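Compte rendu de la réunion technique – cellule de pliage Limeck

Septembre, 9 h 30, salle du fond (celle dont le radiateur siffle)

Présents : Gunnel Hellström (présidence), Jean Dow, Åsmund Lindholm, Toivo Laaksonen
Excusé : Eskil Öberg, en déplacement chez Lindqvist
Secrétaire de séance : Toivo Laaksonen, désigné par défaut d'enthousiasme des autres

1. Approbation du compte rendu précédent

Approuvé après une correction. Åsmund Lindholm n'avait pas « promis » de ranger les câbles, il avait « envisagé » de le faire. Les câbles, de leur côté, n'ont pas changé d'avis.

2. Arrêt non commandé du bras gauche

Jean Dow résume les faits. Au cycle 1 338 d'une série prévue pour 1 922, le bras gauche s'est immobilisé en plein rabat, pince fermée sur un T-shirt. Le bras droit, que personne n'avait prévenu, a continué seul pendant quatre secondes et tiré sur l'autre bout du vêtement. L'arrêt d'urgence a été actionné à la main par Åsmund Lindholm. Aucun blessé. Une couture d'épaule a cédé.

Le journal du contrôleur indique une perte de communication avec la pince gauche. L'interface, elle, a affiché « Tâche en cours » jusqu'à l'arrêt d'urgence, puis « Tâche terminée ». G. Hellström demande que cette dernière mention figure au compte rendu. Elle y figure.

3. Hypothèses

Å. Lindholm penche pour le connecteur de la pince : à chaque grande extension, la boucle de câble se tend et sollicite la prise. J. Dow préfère la mise à jour Niso installée la veille, au motif que la précédente avait déjà produit « des choses ». Prié de préciser, il parle de choses intermittentes.

T. Laaksonen rappelle que les deux causes peuvent se cumuler : le câble coupe la liaison, le logiciel omet d'en informer l'autre bras. L'hypothèse est jugée plausible et déprimante. Elle est retenue comme base de travail.

Le poste de pliage, bras gauche et bras droit en position au-dessus du plateau :

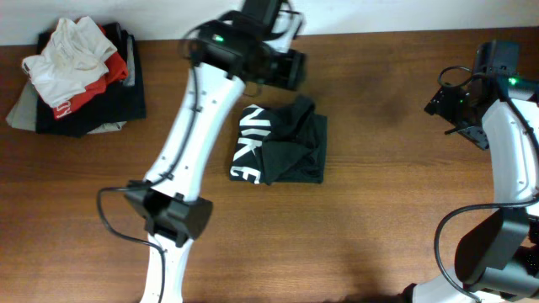 Poste de pliage Limeck. T-shirt noir plié entre les deux bras, pile de vêtements en haut à gauche.

J. Dow fait remarquer que les voyants verts des pinces sont allumés sur la photo. Å. Lindholm répond qu'ils l'étaient aussi pendant l'incident et que, d'après la notice, le vert signale la présence de l'alimentation, rien d'autre. Une pince alimentée et injoignable reste donc verte. G. Hellström demande combien de personnes dans la salle le savaient avant ce mois-ci. Silence, radiateur excepté.

On s'attarde ensuite sur le cheminement du câble noir le long du bras gauche, avec sa boucle près de l'articulation basse. Å. Lindholm envisage à nouveau de s'en occuper. La présidente lui propose le verbe « s'engager ». Il l'accepte.

4. Sécurité

Le point le plus sérieux reste les quatre secondes. Un bras qui poursuit son mouvement quand l'autre est perdu n'est pas acceptable, même si l'enjeu se limite cette fois à du coton. L'opérateur chargé de remettre les vêtements d'aplomb travaille à portée des pinces.

Il est décidé :
– que toute perte de liaison avec une pince arrête les deux bras, avec un délai maximal de 200 millisecondes ;
– que le mode automatique est suspendu jusqu'à validation de cette fonction ;
– que les essais se font en vitesse réduite, à deux personnes, dont une la main sur l'arrêt d'urgence et pas sur son café.

J. Dow s'abstient sur la mention du café.

5. Reprise des essais

Avant toute remise en service, la cellule devra enchaîner 1 000 cycles sans perte de liaison, le compteur repartant de zéro au moindre défaut. J. Dow demande si un T-shirt mal plié compte comme un défaut. Non : l'esthétique du rabat relève d'un autre point, reporté à la demande générale.

Le client Zatodow sera informé du retard par écrit. G. Hellström relira le courrier et en retirera le mot « comportement », qui a inquiété la dernière fois.

6. Actions

Å. Lindholm : refaire le passage des câbles et remplacer le connecteur de la pince gauche.
J. Dow : revenir à la version antérieure du logiciel Niso, comparer les journaux.
T. Laaksonen : programmer et tester l'arrêt croisé des deux bras ; corriger l'affichage « Tâche terminée ».
E. Öberg : rédiger la fiche d'incident à son retour. Il l'apprendra en lisant ces lignes.

7. Divers

Le T-shirt décousu est conservé dans l'armoire, étiqueté. Prière de ne pas le remettre dans la pile.

Séance levée à 10 h 50. Prochaine réunion dès que le nouveau câblage est en place.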